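How to season a carbon steel pan

Posted 6/19/19 by Fabian Aebischer

A new carbon steel pan arrives grey and coated in wax or oil to stop it rusting in the warehouse. That coating has to come off before you cook anything. Once it's gone you build up thin layers of baked-on oil, and those are what turn the surface dark and keep eggs from sticking.

I've done this on a gas hob and in the oven. The oven is slower but gives a more even colour, so that's the method I'll describe.

What you need

A pan with a metal handle
Washing-up liquid and a scourer
Rapeseed or sunflower oil
Two old cotton cloths
Oven gloves

Strip the coating

Run the tap as hot as you can stand and scrub the pan inside and out with plenty of washing-up liquid. Wax takes longer than oil. My Hauser pan needed three goes before water stopped beading on it, and a smaller one from Rumholm was clean after one. If the wax won't shift, pour in boiling water from the kettle, leave it a minute and scrub again.

Dry the pan with a cloth, then put it over a low flame until all the damp has gone. Bare steel rusts quickly, so don't leave it on the draining board. 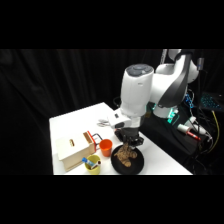

OILING AND BAKING

Heat the oven to 230°C, or gas mark 8. Put half a teaspoon of oil in the warm pan and rub it over every surface, including the handle and the underside. Take the second cloth and wipe it all off again, as if you'd put the oil on by mistake. A very thin film will stay behind. Too much oil is the usual cause of a sticky, blotchy finish.

Place the pan upside down on the middle shelf with a sheet of foil underneath. Bake it for an hour, turn the oven off and let the pan cool inside. Open a window — there will be some smoke.

Repeat the oiling and baking two or three times. The pan will go bronze first and then brown. It only gets properly black with use, and mine took from November until well into spring.

Looking after it

Wash it in warm water after cooking and dry it on the hob. A little washing-up liquid does no harm once the layers have hardened. Tomatoes, wine and vinegar will strip them if left to simmer, so keep those for a stainless pan.

If you find a rust spot, rub it with wire wool, rinse, dry and do one more round in the oven.

Filed under: Kitchen, Pans and knives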